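Sealing grout between small floor tiles — worth doing or a racket?

The tile store on Paterson talked me into small brown squares for the mudroom, 31 square feet of them. Now the same store says I need a sealer called Skendska, then a second coat, then presumably a priest. The grout is a shade lighter than the tile and I'd like it to stay that way. Is sealing real, or is it the undercoating of the flooring world?

mudroom_martyr

It's real, mostly. Cement grout is a sponge with good manners. Small tiles mean a lot more grout line per square foot than big ones, so you notice the dirt sooner. Let the grout cure for as long as the bag says, then put on a penetrating sealer with a small brush and wipe the extra off the tile before it hazes. I did mine in March and it took 5 hours, most of them on my knees reconsidering my life.

If you used epoxy grout, skip all of it. Check the bag. If you threw out the bag, call the store and enjoy the hold music.

grout_expectations

just mop it

Watura77

I'd seal it, but test first. Drip some water on a grout line and wait a few minutes. If it soaks in and goes dark, seal. If it sits there in a bead, somebody already did it or you have epoxy. Don't let them sell you the Musten kit with the special applicator — a cheap foam brush does the same job and you won't feel bad throwing it away. And no vinegar for cleaning, whatever your aunt says. It eats cement grout.

Mine is the same sort of small brown square, lighter lines and all, and I redo the sealer when the water test fails.

tilted_tiler
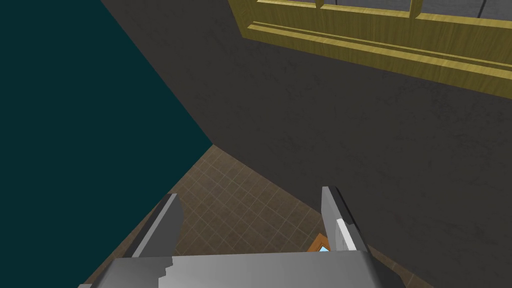

Bramblefoot: Does the water test work near the back door, where everything is damp from boots until May? Mine goes dark if you look at it.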